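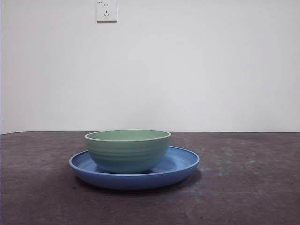 Slide 2: The stacking job

OK so, green bowl, blue plate. Bowl goes on the plate, stack goes down the line. At Rurnis we do 1,170 covers on a busy Monday, and for years that little move was somebody's whole morning.

Ask the room who has worked a dish line. (Wait. There's always a few!)

Slide 3: What we handed over

We put in the Molefe arm in April. It does the bowls and plates, and it's slower than my best people, I'll say that up front. Look back at the bowl, it's over to the left side of the plate. A person on the line would nudge it over without thinking. We argued for weeks over whether off-center counts as done. We settled on yes, if it survives the cart.

Slide 4: The people part

22 of us on the crew before, 22 now. Wrists are better. But the talking went away – two folks side by side used to gossip for hours, and now one of them is alone watching a screen. I didn't see that coming and I should have. We swap every 70 minutes now, which helps some.

Tell the Drestness story if there's time. Skip if past 2:30.

Slide 5: Questions

Related talks
Carts, Trays and Sore Backs
Training the Night Crew at Vindorent

Contact | Copyright Rurnis Kitchens | Back to top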